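Detis Bimanual Handling Project
Progress report to the Turport Fund, second reporting period
Submitted May 3, 2024

Summary

Work is on schedule for two of the three tasks in this period. Data collection for the two-arm tableware task is finished and the first policy has been trained and tested. The comparison between sites is late and will move into the next period. Spending is within the approved budget and we are not asking for any change to the total.

What we said we would do

The plan agreed in January listed three tasks. The first was to collect 1000 teleoperated demonstrations of two arms handling slender utensils on a tray. The second was to train a policy on those demonstrations and measure how it does when objects are present that have nothing to do with the task. The third was to repeat a small part of the collection at the Uletville site and check whether the policy carries over.

Task 1: Data collection

We have the full 1000 demonstrations. Another 121 were recorded and thrown out. Most of the rejected ones had dropped images on one of the video streams, and the rest were cases where the operator stopped partway through and started again without marking a new episode. The recording software now ends an episode on its own if both arms stay still for too long, and the second problem has not come back.

Collection was done in the Heywood booth. The walls have a cartoon sky pattern and we kept it for the whole set, so that the policy would have to cope with a busy background from the start. Between sessions the operator changes the position of the tray, the order of the utensils, and the extra objects near the back wall. The extra objects are never part of the task.

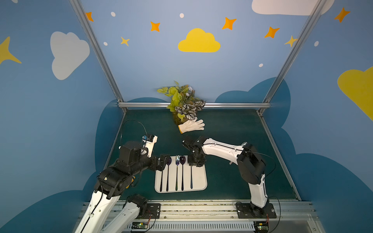 Figure 1. Heywood booth with both arms over the utensil tray. The artificial plant and work glove behind it are distractor objects.

Long thin handles were chosen on purpose. They are hard to locate with a depth sensor, they turn when gripped off center, and two of them lying close together leave little room for a finger. Shiny finishes make this worse, and we included some utensils with a colored sheen for that reason.

Task 2: Training and first results

The policy takes camera images and joint positions from both arms and predicts a short run of motions for the pair. We trained one version on the full set and one on the half of the set with the fewest distractors. Everything else was kept the same.

Each version was tested over 100 trials. A trial counted as a success if the chosen utensil was lifted clear of the tray, passed from one arm to the other, and set back down without moving its neighbors out of place. The version trained on the full set succeeded in 48 trials. The version trained on the low-distractor half did worse, and the gap was widest when a distractor had been placed close to the utensil heads.

The result is lower than we had hoped for at this stage. Failures in the full-set version fall mostly into two groups:

Handover. The receiving gripper closes too early and pushes the utensil out of line. This is the larger group.

Neighbor contact. One finger comes down on the next utensil and drags it along. This happens more at the ends of the row, where the arm reaches in at a steeper angle.

Misidentifying the target was rare. We take this as a sign that the varied backgrounds and objects are doing their job, and that the remaining trouble is mainly in timing and contact. A gripper with a simple force reading on each finger would let us test this directly. The parts can be covered by the existing equipment line.

Task 3: Uletville comparison

This task has not started. The arms at Uletville are installed, but the mounting rail was delivered in the wrong length and had to be reordered. The replacement has arrived and fits. Calibration is the next step – we expect to use the same procedure as at Heywood, with no new software.

Changes to the plan

We ask to move Task 3 to the next reporting period. We would also like to add a short round of demonstrations aimed only at the handover, recorded at Heywood with slower arm motion. No extra funds are needed for either change.

Next period

Calibrate the Uletville arms and record the comparison set.
Fit finger force readings at Heywood and retrain with them.
Repeat the 100-trial test under the same conditions.
Prepare the cleaned data set for release to the other Turport projects, with the rejected episodes kept in a separate folder.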